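Tile floor FAQ - Burmont Tile & Grout

Updated September 2022. Kirsty does most of the answering, Sorcha fills in when the phone's quiet. If your question isn't on the list, call the shop. Please don't send it through the review form, we hardly ever check that.

Ordering and measuring

How much tile do I need to buy?

Length times width for each room, add the rooms up, then add ten percent for cuts. Fifteen if you're laying on the diagonal or the room has a lot of corners. Closets count. Floor under the fridge counts. Keep the leftovers, same box if you can, because the next batch won't match.

Can I return unopened boxes?

Yes, 44 days with the receipt. Full boxes only. No returns on clearance or on anything we cut for you. Bags of mortar and grout we can't take back at all, sorry, they soak up moisture sitting in garages.

Do you sell samples?

Three free per household. After that there's a small charge which comes off your order. Look at them at home in the evening with your own lights on. Shop lights are very bright and everything looks paler than it is.

What's the difference between Nisbet and Brelta?

Nisbet is our porcelain line. Dense, hard to cut, fine for kitchens and entries. Brelta is ceramic - softer, cheaper, easy to score and snap, best on walls or in a bathroom that doesn't get much abuse. Both come rectangular or square. If you're doing your own cutting for the first time Brelta is the kinder one to learn on.

Layout

Do rectangular tiles go lengthwise or across the room?

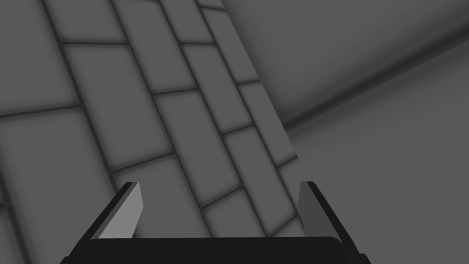 Most people run the long side the same way as the longest wall, and that's what we'd do in a hallway or galley kitchen. Across the room makes a narrow space look wider, up to you. Before you decide, dry lay a good patch and stand in the doorway you use most. You want to see what a big stretch does, the way the rectangular tiles here cover most of the view, not two tiles on a countertop. Take a photo of each direction, go have dinner, pick one. Then check the cuts along the walls. Anything under a third of a tile wide looks mean, shift the whole layout over until both sides are bigger.

Where do I start?

Middle of the room, nearly always. Snap a chalk line from the center of each wall to the center of the opposite one. Check the crossing is square with a 3-4-5 triangle. Walls lie, so don't go off the wall.

Is a brick pattern OK with long tiles?

Yes but offset by a third, not a half. Long porcelain has a slight bow, high in the middle, and a half offset puts the highest point of one tile right next to the low end of its neighbor. You'll feel it in socks. Check the box, some makers wont warranty a half offset.

How wide should the grout lines be?

1/8 inch for most of what we sell. 1/16 only if the tile is rectified (edges ground after firing) and your floor is really flat. 3/16 for the handmade looking stuff. Use spacers even if you have a good eye.

Under the tile

Can I tile over the old tile?

Sometimes. Tap it all over with the handle of a screwdriver. Hollow sound = loose tile = come up it must. If it's solid, scuff it, wash it, prime it with a bonding primer. Remember the floor gets higher so doors may need trimming and the dishwasher may get trapped. We have had people trap the dishwasher.

If the house is old, get the existing floor tested for asbestos before you scrape or sand anything. Your county can tell you who does that.

What about over plywood?

Needs to be stiff. If a glass of water on the floor shakes when someone walks past, sort out the floor first. Then cement board or an uncoupling membrane. Thinset under the cement board as well as screws - everybody skips the thinset, and then they call us about cracks.

How flat is flat?

For tile with any side 15 inches or longer, no more than 1/8 inch out over 10 feet. Lay a long straightedge down and slide it around, mark the dips in pencil. Small dips, patch. Big ones, self-leveler. Self-leveler does not fully level itself, you do need to push it around a bit, and block off the heating vents first.

Choosing colors

What is the most popular color?

Gray. Still gray. Kirsty says it's over every August and then we sell more of it.

Will all gray look cold?
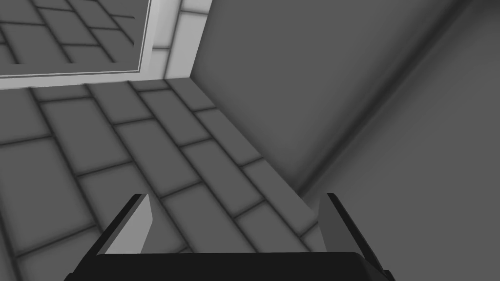
Gray on gray, floor and all.

Can do. If walls, floor and cabinets are all close to the same gray the room goes flat and you lose the edges. Easy ways out: a warmer gray on the floor (look for ones with some brown in them), wood somewhere, or warmer bulbs. Bulbs are the cheap one so try that first. Also bring a paint chip with you when you come in, people are very sure they remember their wall color and they don't.

Grout - match or contrast?

Match if you want the floor to read as one surface. Also hides slightly wobbly lines, so matching for first timers. Contrast shows off the pattern and every single mistake in it. White grout on a floor, please no. If you've got your heart set on it get epoxy, and be ready for a sticky afternoon.

My grout dried lighter than the chart. Why?

Usually too much water in the mix, or too much water on the sponge. Give it a full week first, it does change. If it's still blotchy there's a colorant we sell that goes on with a toothbrush. Tedious but it works.

Setting and grouting

How long before I can walk on it?

24 hours after setting for most thinsets, then grout, then another 24 before light walking. 72 before you drag furniture back. Cold garage or basement, add a day. Rapid set is faster but it's also faster in the bucket - mix small amounts.

Which trowel?

Depends on tile size. 1/4 by 3/8 square notch up to 12 inches, 1/2 by 1/2 for bigger. Comb the lines all in one direction, straight, no swirls. Swirls trap air. Pull a tile up now and then and look at the back, you want nearly all of it covered. Back-butter the large ones.

Do I need leveling clips?

On large tile, yes, worth the money. We sell the Niten clips in bags and rent the pliers by the day. They won't fix a bad floor but they do stop edges creeping while the thinset sets up. Kick them off along the line of the joint, not across it.

Do I need to seal it?

Porcelain and glazed ceramic, no. Cement grout, yes, once it's cured, then again when water stops beading. Epoxy grout no. Natural stone, yes, before AND after grouting.

Cleaning

What should I mop with?

Warm water and a small squirt of a neutral cleaner. Less than you think. Most "dull" floors that people ask us about have soap film on them, not wear. No vinegar, it eats cement grout slowly. No wax.

There's a haze I can't get off.

Grout haze. Under ten days old, try a damp microfiber and elbow grease, then a sulfamic acid haze remover if that fails. Wet the floor well before the acid goes down, rinse twice after. Not on marble or limestone, ever. Epoxy haze is a different product - ask Sorcha, she keeps it behind the counter.

One tile cracked. Can I replace just that one?

Yes. Cut out the grout round it first, all four sides, so you don't chip the neighbors. Break the tile from the middle outward with a hammer and cold chisel. Safety glasses. Scrape the old thinset down, set the new one, tape it level with the others overnight. If the crack runs on into the next tile and the next, thats the floor underneath moving and a new tile will crack too.

Tool rental

What do you rent?

Wet saws, snap cutters, mixing paddles, clip pliers, knee pads (washed!). Wet saw blade is extra if you're cutting porcelain. Deposit on everything, back by 5 the next day. Please empty the water tray before you load it in your car.

Do you install?

No. We keep a list of setters who buy from us, extension 124, ask for the list. We don't take a cut. Get more than one quote and make sure the quote says who's doing the floor prep, that's where the arguments start.

Do you deliver?

Free on orders over $483, curbside only. Curbside means curbside, the driver can't bring it up steps. Tile is heavy, have a friend there, and don't stack all the boxes in one spot on an upstairs floor.

Anything about slabs or countertops - not us, try the stone yard. Kirsty Niven or Sorcha Drummond at the shop for everything else.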